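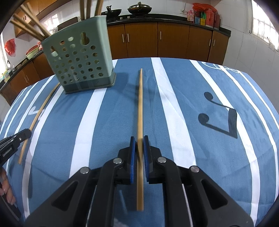 September 30, 2022

Chopstick task, hand-held collection. Rutilio wants to call this one done and I don't.

His number: the policy trained on 200 demos put the chopstick in the holder on 24 trials out of the batch at Jarnora's kitchen. Fine, but how many did we throw out as "bad start"? The log says 10, with no rule written down for any of them. A bad start is also a failure, as far as I'm concerned.

Second gripe. The whole claim is that the ribbed pads stop the stick from twisting in the grip. Nearly all the demos have it held the same way, narrow tip pointing away, thick end back between the arms. So the pads may be doing nothing and we just never asked for a hard grasp. The old flat pads got 6 demos on this task. That's not a baseline.

Also the striped cloth. Every run has used it — could the policy be lining up on the stripes? Teodoro says no, the Irka runs looked the same on a plain table. I asked for the Irka files and got a folder with the calibration in it and little else.

To do before November:
write down the discard rule, rescore everything
flat pads, full set, same operators
turn the cloth, then take it off
thick end first, at least one session

No plot goes to Liao until the rescoring is in.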